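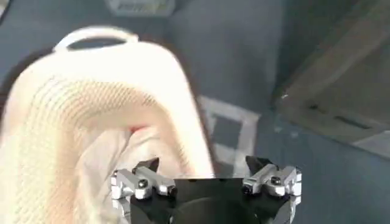
Students at Hastinlow were asked why they disliked putting away household linen, and one replied that the folding was easy enough but the cloths never seemed to have a place to go. The remark sets the subject of this chapter.

Chapter 12
Storing Linen in Soft Containers

Soft containers – knitted, crocheted or sewn – are now common in homes and in small guest houses. They are light and gentle on fabric. They also lose their shape when overfilled, and a cloth pushed in without folding will take up far more room than it needs.

The first part of the chapter deals with choosing a basket of the right depth for its contents. The second covers sorting and folding, and the third the checking of white cloths for spots before they are stored. A stained cloth should be set aside and treated separately. The closing section follows the linen room of the Atgate guest house, where 74 baskets were brought into use in July and almost 3000 cloths were sorted by size and purpose.

Key terms: rim, loop handle, flat fold, rolled fold, set stain.

Before reading further, students should review the notes on fabric care in Chapter 11.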